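Lunetti Hand Gripper, build-it-yourself kit

In stock, ships from the Mungate shared workshop
Kit price: $43 (no electronics, see below)

This is the gripper I kept wishing I could buy when I started building my own arm at home, so I ended up making it, and then people at the workshop wanted one, and now there's a shelf of little cardboard boxes with my handwriting on them. It's a two-finger gripper that you hold and work yourself. You do a job with it, the camera and the finger sensor record what you did, and later the arm gets to have a go with the same pair of fingers on the end of it. Same fingers, same view, same reach (well, nearly the same reach, my arm has a lazy elbow joint).

I named it after the Lunetti arm I've been building on and off since last winter. You don't need a Lunetti arm to use it! The mounting plate has a grid of holes and I've heard from builders who have it hanging off all kinds of things. Plenty of folks never put it on an arm at all and just collect recordings to play with.

I use mine at Mungate, on a low table with some carpet around it and the equipment stands pushed back. My test job at the moment is books. Pick up a book, put it against an expanding bookend, the kind with the zigzag middle that pulls out like an accordion, and do it over and over until I'm bored. It sounds easy and it's a great way to find out what's wrong with your gripper. A book is slippery on one side and floppy on another, it's heavier than it looks, and the bookend scoots away if you nudge it.
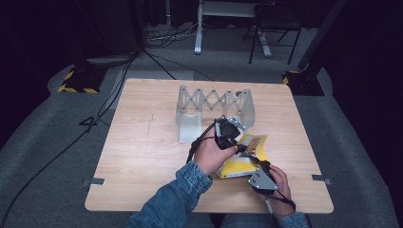
What's in the kit

Here's the full list. I pack these myself, so if something's missing, write to me and I'll mail it out.

- Two finger arms, black plastic, bushings already pressed in
- Two finger pads with their screws
- Body, in two halves
- Metal mounting bracket for the body
- Perforated side plate
- Cross link and its two pins
- Return spring
- A bag of screws, with spares of the tiny ones
- Pad covering, enough for a few changes
- Camera mount

If you want the long version, there's also a build sheet with 13 steps. It's drawn by hand and scanned, and I've been told my sevens look like ones, so step 7 is now written out in words.

What's not in the kit

Camera, finger position sensor, controller board, cables. I used to bundle a camera and it was nothing but trouble. Everybody already owns one or wants a different one, and I was sitting on a drawer full of the ones nobody liked. The camera mount takes the common small square boards, and there's slack in the slots if yours is a hair off.

For the cables, buy longer than you think. Mine loop off the gripper and over whatever I'm working on, and every time I've tried to be clever and shorten them I've regretted it by lunchtime. Give them enough length that they can hang over the side of the table and never pull. A cable that tugs at your wrist ends up in the recording, in a way, and the arm will copy your flinch.

The bushings

Okay, my favorite part. The first fingers I made had the pins running straight in the plastic. They were lovely for an evening. Then the holes went egg-shaped and the tips wandered all over, and with this sort of tool you want the tips to meet in the same spot every single time.

So now every pivot gets a brass-colored insert from Dorndale, which is the supplier I use for nearly all my small hardware. I press them in on the workshop's arbor press before packing. I ran one finger pair through 1000 open-and-close cycles on a bench jig with a little motor I pulled out of a dead printer, and when I took it apart the fit still felt snug to me. I don't have fancy measuring gear, so take "snug to me" for what it is. Please don't oil them. Oil creeps down to the pads and then you've got a gripper that can't hold anything.

The pads, and why I sell the covering separately too

Pads wear. I want to be really clear on that before you spend your money, I've had one or two disappointed emails. The block itself lasts, but the covering is there to get chewed up so your stuff doesn't slide, and the inner top edge always goes first. That's the edge that catches when you come in at an angle and scrape along a table or a cover.
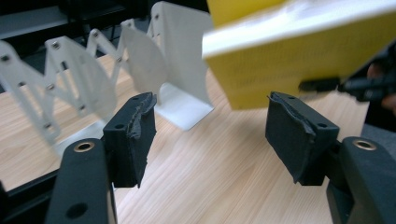

Jaw open over the table, with the covering lifting at the left pad's inner edge. Time for a change!

When the edge starts to curl like that, I stop and swap it. I've tried pushing on and it's a false saving. The loose strip folds under, the pad touches down a little high, and your grip gets odd for the rest of the session. Also it sticks up into the camera's view, and if you're training anything off the video you've now taught it that a gripper has a ragged bit on the left.

Changing it goes like this:

1. Take out the screw at the outer top corner of the pad and slide the pad off.
2. Peel the old covering. Warm it with a hair dryer if it's stubborn.
3. Rub the face lightly with 300 grit paper and wipe it with alcohol. Let it dry!
4. Lay the new strip from the inner face over the top, never the other way around.
5. Press it down hard with the back of a spoon and trim the sides.
6. Screw the pad back on and close the fingers over a sheet of paper. The paper should pull evenly on both sides.

The order in step 4 took me an embarrassingly long time to work out. If the strip ends at the front, the end gets scraped up on the first shelf you meet. If it ends at the back, it'll hang on a lot longer. I do both fingers at once, even if only one looks bad, or they grip unevenly.

If you'd like a different feel, the pads are just blocks with a screw hole, and you can make your own. A member at Mungate made a pair with ridges for picking up socks. They're ugly and they work great.

Holding books with it

I get asked about this more than anything else, probably because it's the video on my bench laptop when people walk by. The jaw isn't huge. It'll straddle the spine of an ordinary book with room on both sides, and that's how I do most of my pickups, coming down over the spine and squeezing. Thick cookbooks, no. Paperbacks are fine but they squish, so you learn to close slowly. Small tip: start a touch wider than you think and let the spine sit right in the middle before you close, or one finger arrives early and shoves the book across the table.

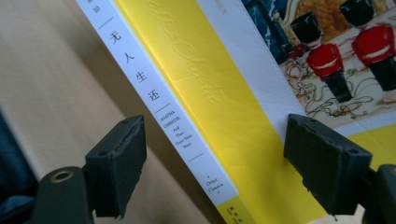
Lining up is the skill that takes practice, and it's where a wrist camera helps so much. You're looking down between your own fingers, near enough, and you can steer by what's printed on the thing you're picking up. I keep going back to my copy of And Then There Were None for this. The big characters run straight down the white spine, so if they're centered between the two pads, I'm centered, and if they start drifting toward one finger I can fix it before I touch anything. The yellow cover has a glossy shine to it too, with pale streaks wherever the light lands, and I'm happy to have that in my recordings. A matte gray block would be easier on the software, but my shelves at home aren't full of matte gray blocks.

Putting it on an arm

The bracket fits the Lunetti wrist directly. For the Lindqvist wrist (the open design, lots of home builders use it) you need an adapter ring, and I'll cut you one if you mention it in your order note. No extra charge, I make them from offcuts. For anything else, the hole pattern drawing is in the download folder and you can drill to suit.

Be gentle with the first power-on. Set your motor limit low and work up. The arms are plastic, they're tough, and a motor that thinks it's crushing a can will still win. I split a pair in February by leaving the limit at whatever the sample code had it at. Big bang, one tip under the couch.

Checking your sensor zero is worth doing each time you sit down. Close the fingers on nothing, read the value, open all the way, read it again, and write both down somewhere. I keep mine on a strip of masking tape stuck to the laptop.

Tools you'll need

Small hex keys, a pair of flat pliers, a sharp knife for the covering, and a soft surface to work on so the pins don't roll off. I build on an old bath towel. An evening is plenty for most people, two if you're printing your own spares as well.

Spares and extras

Pad covering, one sheet: $5
Finger pads, pair: $8
Finger arms with bushings, pair: $14
Spring: free with any order, just ask
Adapter ring for Lindqvist wrist: free with a kit

Shipping and pickup

I pack orders a couple of evenings a week. Pickup from Mungate is fine too, and if you come by while I'm at the table you're welcome to try mine before you buy. Bring a book of your own if you like, I'm always looking for awkward ones.

Questions about an order go through the contact form. If it's a build problem, attach a photo of the part where the cross link meets the finger arm, from the top, with the jaw open. Nine times out of ten it's a pin in backwards and I can tell you in one email.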